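Blog > Eating Out > Trips and Fairs

A day at the Vimier food and lodging fair, with one phone and too many guide apps

2023-07-27
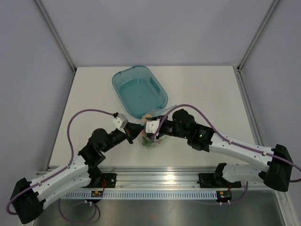
Bernadette Leblanc wrote to me after my last post to say that restaurant apps are all the same list with a different color on top, and that if I was going to Vimier I should please ask somebody how often the inspectors go back to a place. Fair enough! I put her question on a sticky note on the back of my phone and asked it at every stand I visited, so Bernadette, this one is mostly for you.

For anyone who hasn't been, Vimier is the summer fair for people who run small hotels, inns and restaurants, and for the people who sell things to them. The public gets in for one day at the end. My ticket was 24 dollars, which included a tote bag and a coffee voucher (the coffee line was so long that I still have the voucher). I took the early bus and was inside before ten.

I started with Braline because their stand was right by the doors and had chairs. They make a printed guide to country inns and this year there's an app to go with it. The app has 2456 places in it, and you can filter by things I really do care about, like whether the kitchen is open on a Monday night in the off season or whether they'll take a dog. I tried to find my sister's favorite inn and there it was, with the old phone number. The woman showing me around wrote that down and said it would be fixed in the next update. I'll check!

Bernadette's question got a straight answer there. Every inn is visited once every two years, unannounced, and the date of the last visit is printed at the bottom of the listing. I'd never noticed it in the book. It's tiny. In the app you have to tap "more" and then scroll, and I told them that was a shame, as it's the best thing they've got.

Brivico was next, and much louder. They have the bigger number on the banner – 3875 places to eat and drink – and a very slick map. You move the map and the little forks and beds pop up as you go, and I had fun with that for longer than I should admit. But when I asked who goes to the restaurants, the answer wandered off toward "partners" and "community feedback," and then I was handed a pen. Some of the write-ups are lovely, some read like the restaurant wrote them. The full version costs 99 cents a month and the first month is free. It does work offline, and I tested that by switching off my signal in the middle of the hall, and the saved places came up fine with their hours and directions.

Lunch was a bowl of fish soup and dark bread from one of the inns with a cooking stand at the back. Very good soup. I ate it standing up next to a man who was there to buy bed linen and had strong feelings about pillowcases.

In the afternoon I went to the talk by the Ruotsalainen people, who run cooking weekends and have started a small guide of their own. It's only for places where you can stay and eat in the same building, so it's short, and they like it short. What they showed was half finished and crashed twice. Still, I wanted to go to every single place on it! The entries are long, sort of gossipy, and they tell you which room to ask for. They also tell you when not to come, like the inn that closes its dining room for most of April and serves you a cold plate instead. I'd have liked to know that before I booked there myself a few years ago.

Their answer on return visits was that two of them go, they pay for dinner, and if they haven't been back in a year the place drops out until they have. So the list shrinks and grows. Somebody in the row behind me asked how they'd keep that up with more places and they said they didn't plan on having more places.

Practical stuff if you go next year: bring your own water, the hall gets warm. The shuttle back to the station stops earlier than the sign says, so I walked, and it's an easy twenty minutes along the river. Most stands will let you try the app on their tablet, but ask to put it on your own phone. Braline's was noticeably slower on mine.

I've kept Braline and deleted Brivico, though I may put it back for road trips because of that map. Ruotsalainen have my email address and say they'll write when there's something to download.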